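March 3, 2019 - refit notebook, motor yacht Branix, Skurnulside yard

Hauled at first light, blocked by noon. Generator hours read 412 on the port set. Starboard meter is dead, so the last service date is all we have for that one.

## Stabilizers

Port fin has play at the shaft, up to 5 mm at the trailing edge. Starboard is tight. Lynch quoted seals and bearings for both sides. I would do both while she is out of the water - the access panels in the lower guest cabins have to come up either way, and the carpet there is being replaced.

Old seal kit part numbers do not match the drawings. Drawings show the original fins. The current pair are larger and went on at the previous refit, no paperwork found aboard.

## Survey sheets

Moisture readings below the waterline finished, 46 points. High patch aft of the port fin, rest of the hull normal. Will grind back a small area there before anyone prices a full peel.

Readings go on paper first, then into the shared sheet the same day. Use frame numbers for position, not distance from the bow.
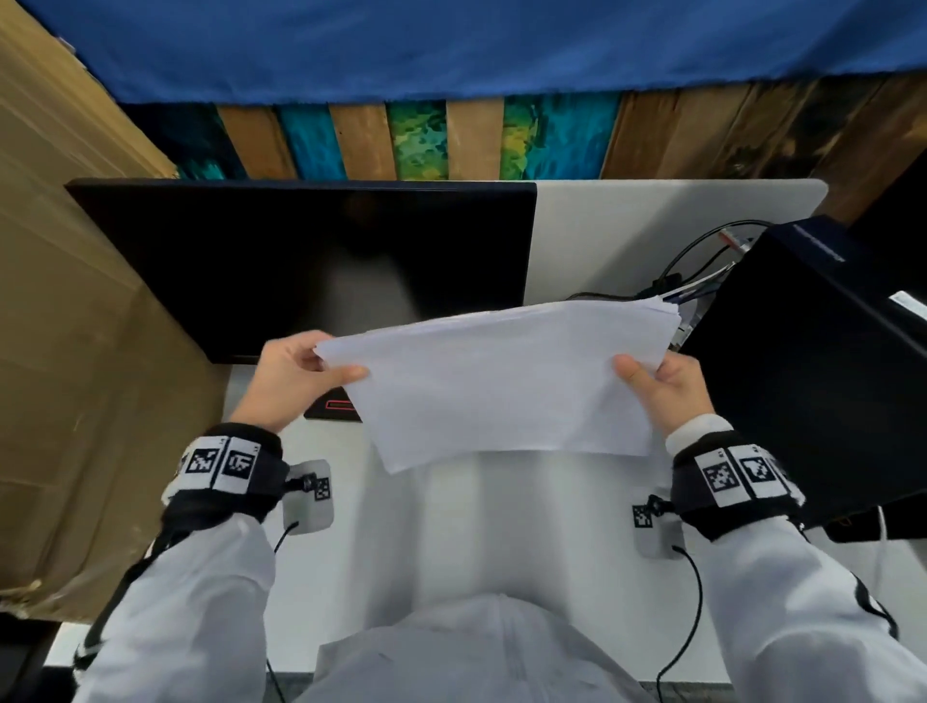
## Shafts and running gear

Both shafts drawn. Port shaft scored at the aft bearing, going to Dronow for straightness check and a price on sleeving. Props look serviceable, need balancing. Cutless bearings to be replaced on both sides regardless.

## Open

- Dronow: turnaround on port shaft
- Lynch: confirm fin model from the hub stamping, order seals after that
- Teak: 209 feet of seam to recaulk on the aft deck, not yet quoted
- Starboard hour meter, replace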